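Bolura Bedside: tidy-up episodes for a two-handed humanoid

Welcome! Bolura Bedside is a set of 169 teleoperated episodes of a full-size humanoid clearing small things off a bed. We made it to test Cotero, our method for picking which hand should act next, and we're really happy with how far a small set got us.

What's in it

Each episode has joint positions for both arms and hands, the operator's commands, and one fixed colour camera view. Episodes are capped at 300 seconds. All were recorded in the Nivville flat, with the laundry corner left as it is day to day.
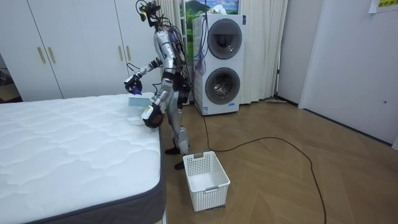
Fixed camera view, Nivville flat. Far hand holding a small dark purple object over the mattress, near hand at the bed's edge.

Why the bed? Soft, puffy surfaces are hard! Items sink in, pale ones blend with the quilting, and the robot has to lean without tipping. Our Ticona baseline, which always uses the closer hand, got stuck far more often than Cotero did, and the gap was widest on pale objects (our favourite result so far).

Splits

17 episodes are held out for testing. Please don't tune on them.

Known gaps

One room, 2 operators, daylight only. Finger force isn't logged. Version 2 will add it, along with evening recordings.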